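4.2 Loose tiles and what they are kept in

Of all the small-piece games covered by the Brundeo survey, mahjong was the one we most looked forward to writing up. A jigsaw can be swept into its box in any order and a pack of cards squares itself up in the hand, but mahjong tiles have weight, they slide, they click, and there are a great many of them. The way a household puts them away says a good deal about how often they come out again. Sixteen households answered the storage questions, and the written replies ran much longer than the space we had left for them.

The first thing to say is how few of the sets were still in the case they were sold with. Only two were. The oldest of these, bought in 1979 and now part of the El Fassi collection, still has its fitted case with sliding drawers, and it is a lovely object. Its owner told us that the drawers swell in July and have to be coaxed. The rest of the sets had moved house at some point, and during the move, or in the years after it, the tiles had ended up in whatever was clean, near to hand and big enough. We heard of biscuit tins, a sewing box, a drawstring shoe bag and a cake carrier. By far the most common answers, though, were the clear plastic box and the zip-top bag, and the remainder of this section deals with those two.

4.3 The clear box

People who use a clear box are fond of it. They like that they can tell what is in it without opening it, and several mentioned knowing it by its colours: blue backs pressed against one wall, white faces against another, a red character turned outwards. One reply described this as "reading the box from across the room", which we have borrowed as a working phrase ever since.

A rigid box also stands up. It can be put on its end on a tray or a shelf and takes up very little room that way, something no bag will do. The effect is easy to appreciate in Figure 4, where the box stands on the tray with a separate lid lying further along the table.

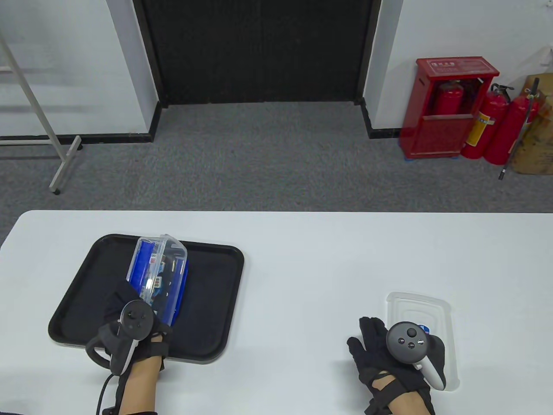
Figure 4. Clear lidded box held upright on a black tray, blue contents and white tiles showing through the side.

The weak point is the lid. Snap-on lids of this type hold well when the box is filled to a sensible level, and badly when the last handful has been pushed in on top. Nine households had at some time used a box that was slightly too small, and the story was much the same each time – the lid goes down at three corners, someone presses the fourth, and the first one lifts. A Brolov box of the medium size was named more than once as the right fit for a travel set, provided the tiles are laid in courses. Tipped in, they sit at all angles and the same set will need the next size up. We tried this ourselves with the set known in the project as Rosa and were delighted by how large the difference was. Laid flat, with backs all facing one way, there was room left over for the dice and the wind marker. Tipped in from a height, the lid would not go on at all.

Laying in courses takes patience, of course, and at the end of a long evening patience may be in short supply. Several households have made a pleasant custom of it, with each player building one layer. Others pour, shake the box from side to side until things settle, and hope.

4.4 The zip-top bag

A bag asks for much less. Tiles can go in by the handful and it makes no difference which way up they land. The usual result is a dense, heavy heap in the bottom with the upper part of the bag left slack, and the slack part is useful, as it gives the hand something to hold and lets the zip be run shut well clear of the tiles. Faces and backs are mixed at random, so that a bag held up to the light gives a cheerful jumble in which a few circle tiles can be picked out at once by their green and red dots.

Coloured zips came up surprisingly often in the replies. A bright strip along the mouth makes it easy to find the opening and to see whether the two halves have met. Bags with a plain zip were more often reported as having come open in a cupboard.

We would also like to put in a good word for the tray. Those who fill or empty a bag over a tray with a raised rim lose fewer tiles to the floor, and the habit is so simple that we were surprised how few households had it. The rim need not be high. A tile dropped from hand height on to a flat tray will bounce once and travel a little way, and a low edge is enough to stop it. Figure 5 has the bag in the position we would recommend, above the tray.

Figure 5. Tiles with blue backs and white faces in a clear zip-top bag. 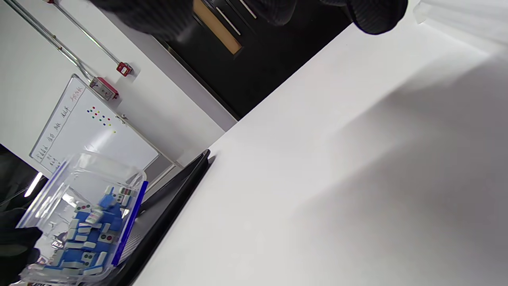 4.5 Bag inside box

A smaller group does both, and this was the finding we enjoyed most. The tiles go into a bag, the bag goes into a box, and the box goes on the shelf. The bag stops the rattle and keeps the set together if the lid gives way, while the box keeps corners from wearing through the plastic. The only complaint was that a full bag is a stubborn shape and has to be kneaded flat before the lid will close. Splitting the set between two smaller bags gets round this nicely, and also allows the flowers and seasons to be kept apart by those who play without them.

Replacement tiles are treated in section 5.

Shares 16 Comments 9

Comments

We do the two-bag thing! Suits in one, honours and flowers in the other. Never thought of it as a method but I'm very pleased to see it in a paper.

Did you ask about racks? Ours won't fit in any box that fits the tiles, so they live on top of the wardrobe and get forgotten every time.

Agree on the tray. We use an old tea tray with a felt bottom and it is much quieter for the neighbours too.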